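## 4. Do artificial plants count as greenery?

Claims that greenery calms people in waiting rooms have travelled a long way from the evidence behind them. Most of the studies we read tested living plants, or a window that looked onto living plants. The sales literature then carries the result across to plastic and silk, often in the same sentence. We wanted to know if anything supports that step, and our answer is: very little.

The study most often passed to us by clinic managers was the Gagnon survey, which asked 100 visitors to rate two waiting rooms, one bare and one fitted out with artificial trees. The second room scored better. It had also been repainted, and its chairs were new. Pennington (the survey's lead author) treats the paint and the chairs as minor matters, but no attempt was made to separate them from the trees, and we can't see how a reader could do so afterwards. The ratings were collected at the exit by staff in uniform, who may have been hard to disappoint.

Our own work at Vullumbridge was meant to be duller. We used one waiting room, kept the furniture where it was, and moved artificial trees in and out by the week over 16 weeks. Visitors filled in a short card on noise, comfort and how long they thought they had waited. Tree weeks and bare weeks came out so close on all three that we would not build a purchase order on the difference. Guesses at waiting time followed the real waiting time – a finding that needed no trees.

The Orkorum trial is larger, with 1000 cards, and reports a small gain in comfort. Size does not rescue it. The cards from tree weeks were gathered in March and the bare weeks came later, when the building's heating was being replaced. Hanrahan, who reanalyzed the data, found that the gain vanished once the coldest 18 days were taken out. We repeated his sums and agree with them, though we think he is too kind to the design.

A further trouble is that "artificial plant" covers nearly anything. The Grudik scale scores displays by leaf area, as if a potted fern and a flowering tree were the same thing in different amounts. Blossom has little leaf to measure, and a tree covered in it can score below a modest rubber plant. Whatever the scale is measuring, it is unlikely to be what visitors notice.

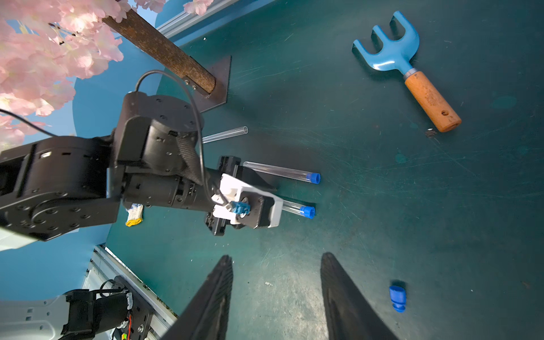 Realism is usually scored from the flowers and leaves alone, and we think the scores are too generous for that reason. A person in a low chair spends a long wait facing the trunk and whatever holds it up. On an artificial cherry of the kind in Figure 4, the pink blossoms hang in a thick mass, but the trunk is a brown bark-textured pole bolted into a dark square metal base plate. Raters who are shown only the upper part of such a tree have been spared the least tree-like part of it. We would like to see the base included in future ratings, and the price of the display printed beside the result. Until then, claims of "natural" benefit should be read as claims about decoration, and tested against a fresh coat of paint.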